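Equipment review: the Plilto two-arm recording station
Published 2019-05-01
Reviewed by the automation laboratory, Nogueira site

The Plilto station is sold as a complete set for recording examples from which a learning system can be trained. The laboratory bought one for a study of paper handling and used it throughout March. In that period 175 recordings were made, of which 147 were accepted for training. The remainder were rejected by the reviewing staff, most often for a late start signal.

Setting up

Assembly took two working days. The mounting instructions are clear, but the chapter on joint limits refers to an older controller and should be replaced. Cable clips are supplied for the lower arm only. We would have welcomed longer ones for the wrist, where the cable hangs in a loop and must be checked before each session.

Recording

The operator guides both arms and marks the beginning and end of each example with a foot switch. Control is smooth at low speed. At higher speed there is a slight delay on the right side, which the supplier has acknowledged. Thin material is a demanding test for any two-finger gripper, and paper was therefore chosen as the main subject. New operators needed about 3 hours of practice before their work could be used.

The Sundido software supplied with the station stores the joint positions and the head camera view together. Searching by task name is quick. Notes cannot be edited once a session has been closed, and this caused a good deal of avoidable copying.

We compared the station with the Grodby bench unit already in use at this site. The Grodby is easier to clean and considerably quieter. The Plilto has the better reach and keeps its calibration for longer.

Both arms at work on the green sheet, with other items kept along the back of the table:

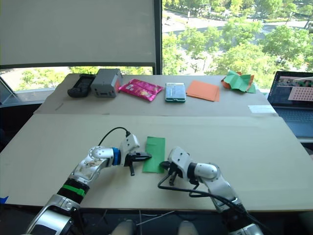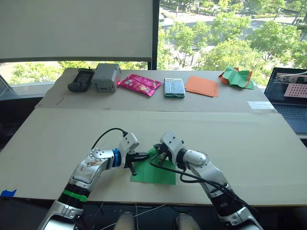 Support and cost

Enquiries were answered within one working day. Replacement finger pads are reasonably priced, although they are sold only in full sets. The annual software licence is charged per station and must be renewed before the old one lapses, otherwise export is disabled.

Recommendation

The station is suitable for laboratories that intend to record regularly and can assign trained operators to it. Sites with occasional needs should consider hire. Purchasers are advised to request the revised controller chapter in writing when placing the order.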